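Lammers Roadster

The Lammers Roadster is a small open two-seat sports car built in the town of Andodham by Lammers, a maker better known until then for delivery vans. Only 1351 cars left the works, and the model has a devoted following today, helped along by its low weight, its sweet gearshift and a canvas top that one person can fold from the driver's seat.

Design

The Roadster began as a short van floor with the engine pushed back behind the front axle. The body is steel, apart from an aluminum hood, and the doors are cut wonderfully low, so a tall driver can rest an elbow outside. Early cars had a four-speed gearbox. The 5-speed unit arrived with the second series and is the one most buyers look for now, although the older box is tougher and just as much fun on a winding road!

Steering is by rack and pinion, with no power assistance. It is heavy in a parking lot and a joy everywhere else.
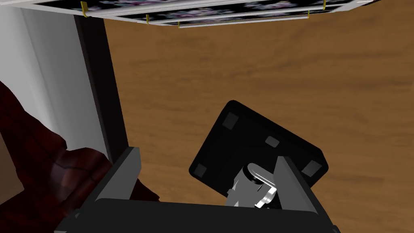 Series and trim

Three series were built. The first had round side markers and a painted dashboard. The second gained the new gearbox, wider seats and a proper glove box with a lock. The third, sold as the Gravach after the hill climb of that name, came with stiffer springs, a limited-slip differential and a bright orange paint that has faded badly on nearly every surviving car (a well-kept one is a glorious thing to see in August sun).

Export cars were handled by the importer Cotetis, which fitted its own bumpers and a larger radiator. These parts bolt straight on to home-market cars, and many owners have made the swap.

Buying and ownership

Rust is the main worry. It starts in the sills and works back to the rear spring mounts, where repairs are slow and costly. Engines are long-lived if the oil is changed often, and worn synchros on second gear are common but not urgent. Original tops are scarce, while brake and clutch parts are shared with the Lammers van and remain cheap. 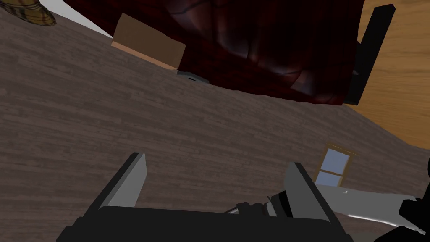

Robot gripper with its fingers open.

Survivors and events

The owners' register lists cars in 8 countries. A Sunday run from Andodham to the foot of the Gravach hill climb is held every summer, starting at 7 in the morning, and all three series are welcome.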